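Oliwia Walczak
7/31/18

OK long one, sorry in advance. Typing this on my lunch break so bear with me. It's about the lockers at Delier Middle.

For anyone outside Trurninville: they are taking the lockers out. All of them, both floors. Work starts next week and kids come back to bare walls.

I found out from a kid. My kid, in the car, in June, like it was old news. "Oh yeah we don't get lockers anymore." Excuse me??

So I went and read the board packet. Page after page about parking lot striping and then one paragraph on lockers. Approved same night. Agenda item said "corridor improvements."

Corridor improvements!!

Reasons given in the paragraph: noise, crowding between classes, hinges that need fixing all the time. Fine. I went to that school, the hinges were bad then too. My sister once lost a whole sandwich down the back of one for most of a winter.

What the paragraph doesn't say is where the stuff goes. Coats, boots, gym clothes, lunch, the trombone.

The answer is on the child. All day. Up and down the stairs.

I weighed nothing, before somebody asks. I just picked up a sixth grader's bag at the end of last year and went oof out loud in the pickup line. Science book, math book, binder the size of a cinder block, gym shoes, water bottle, and a library book about sharks that could stop a door.

Urszula Kaczmarczyk (teaches sixth grade math, ok'd me using her name) told me the books are not going digital this year. Maybe the year after. So it's no lockers AND paper books. Pick one, people

She also said the aisles in her room are already hard to get down. Put a stuffed bag beside every desk and see how the fire drill goes.

And the supply list got LONGER. I compared it to last year's. New this fall: second binder, headphones, own tissues, a "pencil case, hard sided." Where is the hard sided pencil case going to live. On the child.

Which means backpack shopping is suddenly a big deal at our house and it never was before. We used to just wash the old one and hope.

What I'm looking for now: wide straps, real padding, a bunch of pockets, something you can see in the dark when the bus is late. And pink. Pink is non negotiable, I've been informed

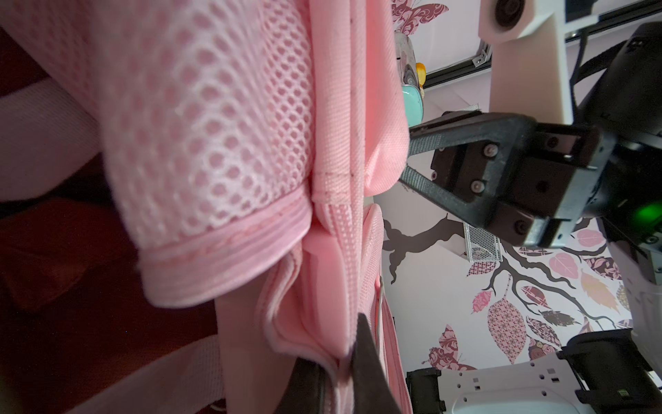
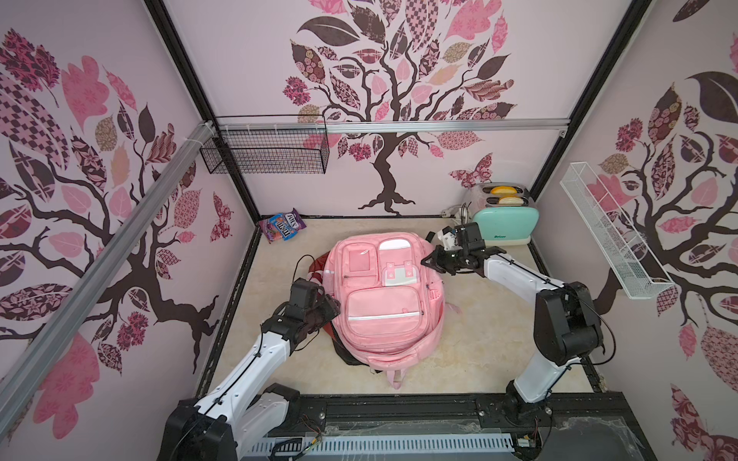
reflective stripe on the front pocket, this one's a yes from me 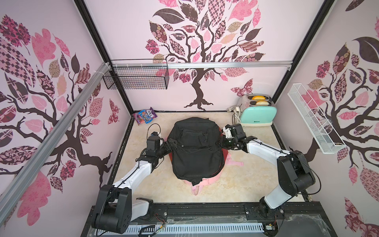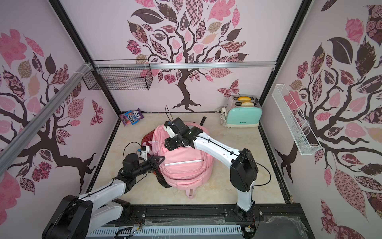 Anyway. Back to the packet, there's a money line in it too.

Removal and patching the walls: $1173 per hallway section. I had to read it a few times. It does not say how many sections. Of course it doesn't.

Emailed the district office to ask. Got a very nice reply thanking me for my interest in corridor improvements.

Contract went to Sobczak, and let me be clear I have zero beef with Sobczak. They did our neighbor's porch and it's a beautiful porch. They were asked to take out lockers and they're taking out lockers.

The beef is with the way it was done. No letter home. No survey. A survey takes five minutes, we got one about the flavor of the fundraiser popcorn.

Somebody in my replies yesterday: "kids carried their books in my day and we were fine." Did you tho. Half the people I know over forty can't turn their head to back out of a driveway.

Same person: "just pack less." With what. The list is the list, the teachers check the list.

Another good question from the replies — what about the bus. Yes. I have been thinking about the bus.

Britiline runs our route, number 105, out past the feed store and back. Those seats are small. It's three to a seat by the time it gets to us and now every one of them has a full bag on their lap plus a coat plus whatever instrument.

Bakari Gachanja drives that route some mornings. He can't give an opinion and didn't. He did make a face. I'm not going to describe the face

The winter thing is what gets me most. We get real snow here. Wet boots used to go in the bottom of the locker on a piece of newspaper. Now what, you wear them through social studies? You carry them dripping in a grocery bag?

"Hooks" someone from the PTO told me. There may be hooks. In some classrooms. Nobody could say which

I'd take hooks! I would take a row of hooks and a boot tray and stop posting. That's how low my bar is at this point.

OK so what are we asking for. I wrote it out with Intan Setiawan and Amber Kettle at Amber's kitchen table last night, and it is short on purpose.

First: leave one bank of lockers on each floor for kids who need them. Band kids, kids with a brace or a bad back, kids who walk from far out. Sign them out like library books.

Second: a classroom set of the heavy books so the other copy can stay home. Science and math at least.

Third: hooks and boot trays before the snow. Not "may be." Just put them up.

That's the whole thing. One page, normal size type.

Intan priced out the book sets with secondhand copies from a district that's done with that edition. Comes to nearly $2000 for science. That isn't nothing but we've sold popcorn for dumber things.

She also called the other district and asked how the books look. "Some drawings." We can live with some drawings.

To be fair (trying!) there is a case for fewer lockers. Urszula says half of hers never opened theirs last year. Couldn't remember the combo, didn't want to be late, carried everything anyhow. So I get why someone walked down that hall and thought, what are these for.

But a kid choosing to haul it all is diffrent from a kid who has to. And the ones who did use them really used them. Mine had photos up in there. A tiny rug. A RUG

She asked if she could have the door when they take it down. I asked the front office. They're "looking into surplus procedure." If anybody knows a guy, she wants 2 of them, one's for a friend who moved away.

A couple tips from replies while I'm here, these were good:

Heavy stuff flat against the back, not out in the front pocket. Both straps. Yes they'll roll their eyes.

Dump the bag out on the floor every week. You will find worksheets from another era. You will find a banana, sorry.

Ask the teacher before buying the giant binder. Two of ours said a thin one is fine and the list is just copied over from before. Would've been nice to put that ON the list

Rolling bags: check first. I was told they're not allowed on the stairs. Couldn't find it written anywhere but was told it with a lot of confidence.

Thrift stores put backpacks out in late summer, go early in the day. Test every zipper before you pay, all the way round, with something in the bag.

Board meets again before school opens. I'll post the time when it's up, the website still has last year's calendar on it. Public comment is at the start so you can talk and then leave and go make dinner.

If you can't come, email works. Be polite to the office ladies, they didn't vote on this and they're the ones who find the lost lunches.

And if you're at the library this week the letter is on the bulletin board by the copy machine. Amber left a pen on a string. Please sign it with your street so they know we live here.

lunch is over, gotta run, will answer replies tonight after swim. Yes I'll ask about the trombones.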